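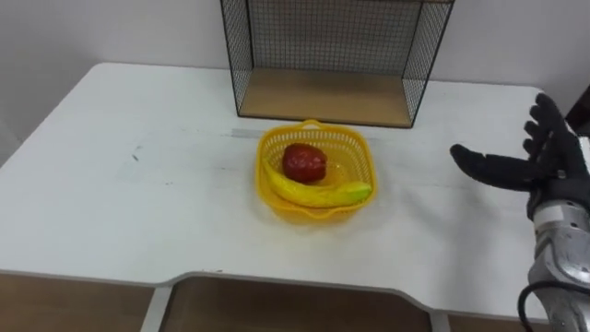
Does it do anything useful yet? Esperanza Casado asks us this every December, and the answer has been some version of "not really" for as long as the workshop has been open. We put her question at the top of this page so you can decide early whether to keep reading.

About Kimari

Kimari is a shared workshop with 8 members and one long-running project, a robot arm and hand we call Pladau. We are not a company. We have no product, no waiting list and nothing to sell you. Several people have written to ask when they can buy one for a parent or for a small cafe. Please don't plan around us.

The workshop used to be a frame shop. It still has the good drawers, and a freight door that sticks when it rains. We took over the lease after the second of our garages flooded, and the arm moved in before the chairs did.

What we work on

Reaching for things on a table and picking them up. Fruit, mostly. We started with blocks, like everyone does, and got a nice success rate that meant very little, as blocks don't bruise or roll. A banana is a long curved thing with no obvious place to grab it, and an apple next to it gets in the way of the thumb. Put both in a basket and now there are walls to deal with too. Most of our bad evenings have involved a basket.

The hand has four fingers and a thumb under a black glove. Some of us think five digits is a vanity choice and that a plain two-finger gripper would have saved us a year. The argument is not settled. The glove helps with grip and makes every repair slower.

What it costs

People ask, so: we have spent 1,670 dollars on replacement parts alone, not counting the arm, the rent or anything any of us would charge for our time. Dues are 300 dollars a quarter. If you have seen videos of home robots folding shirts and think you can get there over a summer on a hobby budget, we would like to see your receipts.

How we keep score

We log every attempt, including the dumb ones. The current log, named Cidarine after a spreadsheet that got out of hand, has 363 grasp attempts in it under the present rules. A grasp counts if the fruit leaves the basket and is set down on the table undamaged, with no person touching anything. If someone nudged the basket first, that's a fail. If the cable snagged and we reset, also a fail. We adopted these rules after finding that our earlier numbers had been generous to us, and we took those numbers off this page. We will post new ones when we have a full set with the basket moved to different spots, which we keep putting off.

We don't post demo videos. A single good take tells you somebody had a free afternoon.

What we think about all this

We like robots or we wouldn't be here. We also think most of what gets said about them is a sales pitch, and that the people best placed to say so are the ones who have spent a winter chasing a loose connector. A machine that works on one table, under one set of lights, works on that table. Liao, our other arm, worked beautifully on its old bench and has been in a crate since we moved it.

Visiting

The workshop is open to guests in the evening, from 7 p.m., when someone is in. Write first. You may find the arm in pieces. Bring questions, and if you work in industry, bring failure stories, which we will trade for ours. Children are fine if they stay behind the tape.

Joining

We take a new member when one leaves. You don't need a degree. You do need to be willing to write down what went wrong in words somebody else can read, and to pay for the connectors you break.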